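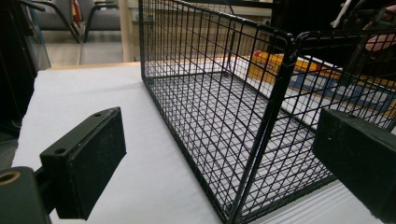 Clostholm Youth Athletic League

The Clostholm Youth Athletic League (CYAL, locally just "the League") is a nonprofit youth sports organization in the town of Clostholm. Runs seasonal programs in soccer, basketball, softball and track for ages 5 to 17. Also after-school homework hours and a coach training course. Separate from the school district, though most games are played on district fields.

Background

Clostholm had no town-wide youth sports before the League. Church teams, a few mill teams, one boxing club. Each had its own age limits and its own fees, and kids on the east side of the river mostly went without. The boxing club closed first. Its gym on Fomon Street sat locked for two winters.

Brittany Pelletier, then a middle school gym teacher, started a pickup basketball night there with a borrowed key and 20 kids. That night is usually given as the start of the League, altough the paperwork came later. Early records are thin. Some sign-up sheets survive, mostly first names only.

Name

Called Fomon Street Basketball at first. Changed when softball was added, as the players in softball had nothing to do with Fomon Street. A second name, Clostholm Kids Sports, appears on shirts from one season and was dropped. Older residents still say "Fomon Street" for the whole organization.

Programs

Soccer is the largest. Spring and fall seasons, small-sided games for the youngest groups, full field from age 12 up. No standings are kept below age 10.

Basketball runs in winter, still at the Fomon Street gym, with overflow at the high school. Girls' and boys' divisions from fifth grade. Mixed before that.

Softball: one season, starts in May. Slow to fill most years. Teams from the neighboring town of Effiong have played in the same schedule since the Effiong league folded, and the trophy is shared. The two towns do not agree on when this began.

Track is the newest and the smallest. Practice only at first, then a single home meet. The meet had 113 entrants in its best year.

Homework hours are held at the gym before evening practice. Open to any child in a program, no sign-up. Players in the middle school divisions are expected to attend at least once a week in season, a rule that has been argued over and is loosely enforced.

Coach training

All head coaches take a short course before their first season. Covers first aid, concussion signs, practice planning, how to talk to parents. Assistants are encouraged to take it but do not have to. The course was written by Yevhen Tkachuk, a former track coach who later ran the program side of the League. His handout on rainy day practices has been copied by other leagues in the county, often without credit.

Funding

Player fees cover less than half of costs. The rest is from local business sponsors, the fall pancake breakfast and a yearly town grant. Families who can't pay fill out a one page form and the fee is waived. The fee was $40 per season for a long time.

The main sponsor for several years was Sterik, a local hardware supplier, whose name was on the basketball jerseys. The deal ended when the store moved out of town. Jerseys have been plain since.

Facilities

The Fomon Street gym is leased from the town. One court, bleachers on one side, a small office. The roof over the office leaked for years, and the League and the town disputed who should pay. A repair agreement was signed on 2023-03-21, with the cost split evenly. Fields at Effiong Park are used for softball and the younger soccer groups. Lights there on the main diamond only.

Governance

Nine-member board, elected by parents and coaches at the annual meeting. Terms are three years. Pelletier chaired the first board and stepped down after two terms, she stayed on as a basketball coach.

See also

Clostholm Public Schools
Effiong Park
Youth sports in the United States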